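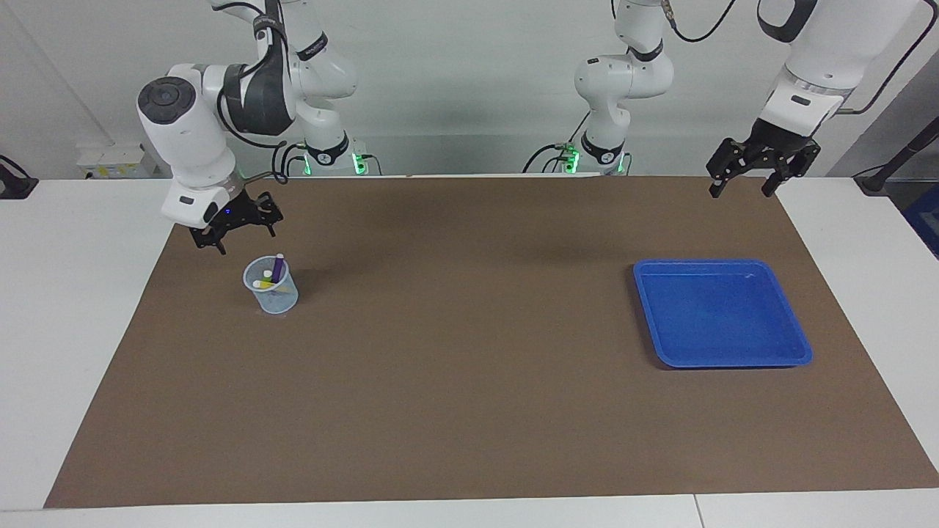 Pens in a clear cup on the left of the mat, blue tray on the right.

Jobs > Part-time > Workroom and supplies

2 min read

Desk Supplies Assistant (part-time), Kinsella Workrooms

Kinsella runs shared workrooms for small design and drawing classes. We are looking for one person to look after the table supplies: pens, markers, cups, trays and mats. The post is 20 hours a week, mornings only, starting in February. It is a one-year contract and can be renewed.

What the work is

Each worktable gets a mat, a cup for pens and markers, and a tray. You will set these out before the first class at 9:30 a.m. and go over them again after the last morning class. There are 53 tables on two floors, and you will share them with Marin Kelmendi, who has done the job for three years.

On a normal morning you will:
- wipe down the mats and lay them straight
- test the pens and markers and take out any that have dried up
- match caps to pens (loose caps go in the jar by the sink)
- sort what people leave in the trays and return it to the supply room
- write down what is running low

Once a month you will do the stock count with Graciela Figueroa and help put together the order. Our last order came to 262 markers plus refills, so expect some boxes. They are delivered to the ground floor and there is an elevator.

We use Flikov for stock lists. You do not need to know it already. Training takes one morning and is paid.

Who we are looking for

You should be able to stand and walk for most of a shift and lift a full box of paper. You need to tell similar marker colors apart, or be comfortable reading the small print on the barrel. Experience in a school, stationery store or library is useful but we do not require it. People are often in the rooms while you work, so you should be fine with being asked where things are.

Pay and hours

$20 an hour, paid every two weeks. Shifts run 8:00 a.m. to noon, five days a week. Paid sick leave from the first day. Street parking is hard to find before 9, but the bus stops across from our entrance.

How to apply

Send a resume and a few lines about any similar work you have done to Piret Laur, Room 93, Kinsella Workrooms. Paper applications can be left at the front desk. Please include two times when we can call you. Interviews last half an hour and include a short sorting task at one of the tables. Lucimara Pacheco will answer questions about hours or access to the building.

Contact | © Kinsella Workrooms | Back to top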